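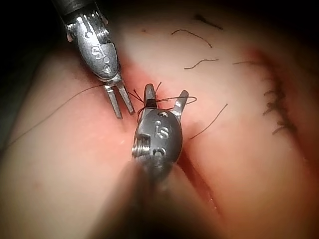 Niltenora Training Lab, Suture Bench 3
Inspection checklist, automated suturing cell
Date: 14 January 2021
Checked by: Yurani Bermúdez

1. Emergency stop reachable from both chairs - OK
Comment: The second chair has been moved closer. Before the automation we had two people at the bench all shift. Now one person watches and the other preps pads, so the stop has to be in reach of whoever is sitting down.

2. Instrument jaws open and close fully - OK
Comment: Check for thread wrapped on the jaws before each restart. Pause the arms first. Do not pull it off by hand while they are live.

3. Practice pad seated and clamped - OK
Comment: Finished stitch row left in place, open incision used for the next run.

4. Cut thread tails cleared - NOT OK
Comment: Loose tails on the pad. This used to be done without thinking by whoever was tying. It is nobody's job on the new rota. Assign it.

5. Instrument use log up to date - OK
Comment: 2,339 cycles.

6. Operator breaks - NOT OK
Comment: Watching is more tiring than tying, according to the staff. Limit was set at 37 minutes, and the log shows longer. Sternov to add a screen reminder.

7. Hand-tying practice kept up - PARTIAL
Comment: 16 staff on the list, three have no session booked. Kalniņš wants everyone signed off by May.

8. Vider service contact posted at bench - OK

Recheck items 4 and 6 before next shift change.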